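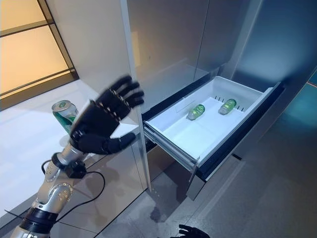 Kitchen station at Dretholm, five-finger hand raised beside the open drawer, two bottles in the bin.

Progress report, November
Drirniveo project – teaching household tasks by remote control
To: Chevalier program office
From: Parby, demonstration team

Short one this time, we are in the middle of recording and the full tables come with the next report.

Where we are

1,553 demonstrations recorded and stored since the start of the grant. All by remote control, operator in headset and gloves, robot following both arms. Showing by hand (moving the arms directly) was dropped for the kitchen tasks. The arms are fine with it but the fingers are not – you can't push five fingers into a good grip on a bottle and hold the elbow up at the same time. We still use it for reset poses.

Tasks this period: opening and closing the freezer drawer, bottles and cans between counter and drawer, wiping the counter. Drawer work took most of the time, more than planned.

Drawer task

Split into stages now. Reach, pull, release, pick, place, close. Operators used to do it in one go and the result was uneven, some pulled the drawer with the fingertips, some hooked the whole hand over the edge. We wrote down one way to do it and everybody retrained on that. Recordings from before the change are kept but tagged separate, please don't mix them when you pull the data.

Glass bottles lying down are the hard case. They roll when touched off center and the operator has to wait or chase. Waiting is better. Chasing teaches the policy to chase, we saw this in the first trained version, the hand went after a bottle along the bin and pushed it into the back corner where the fingers don't fit well. New rule for operators: if it rolls, open the hand, lift clear, start the pick again. Lifts are left in the recording on purpose.

Cans on the counter are easier. Main problem there is grip force, operators can't feel the can and squeeze too much. Added a tone in the headset that rises with finger current. Helps. Two operators find it annoying and want it as a vibration in the glove instead, which we can do but not this quarter.

What got thrown out

52 recordings rejected at review. Most of them for a lagging or frozen video stream, the rest operator error that was not recovered (bottle dropped outside the bin, drawer left half closed and marked done). Reviewing is still done by eye, at double speed. It is slow. A simple automatic check for frozen video is half written and shoud catch the first kind before a person has to look.

Training results

Early and not for circulation please. The policy trained on the retagged drawer set opens the drawer reliably from the start poses we recorded. From other start poses, no. Pick from the bin is mixed, good on cans, poor on bottles near the back. Closing works but too hard, the bottles jump. We think this comes from the operators, who push it shut quickly because it's the end of the recording and they want to get to the next one. Asked them to slow down.

Problems

Wrist cable. It runs outside the arm and drags over the counter when the hand goes across, and it has caught on things. Tried a clip further up the forearm, it limits wrist rotation. Next try is a longer lead with a soft sleeve. Until then one person stands by during counter tasks.

Light. The window side gets strong late in the day and the steel on the refrigerator throws it back into the head camera. Not stopping the recording for it, we do want different light in the set, but mornings are overrepresented and we need to even that out.

Operator fatigue. Sessions cut to 2 hours. After that the error rate climbs and the retakes eat whatever time we gained. We now have 4 trained operators, enough for the shorter sessions if no one is off sick.

Spending

On plan except spare fingers. More finger links replaced than budgeted, mainly from knocks on the drawer edge during training of new operators. We ask to move part of the travel line to spares – travel is under, as the spring visit was held remotely. Figures in the attached sheet. Need a yes or no before the next parts order goes out.

Next period

– bottle picks from the back of the bin, seperate set, varied positions
– more start poses for the drawer, including standing off to the side
– slow close, all operators
– frozen video check running on every new recording
– new cable sleeve tested on both arms
– afternoon and evening sessions

Visit: the Dretholm kitchen is free for a demo any morning after 10:00. Let us know a few days ahead so we can leave the station set up.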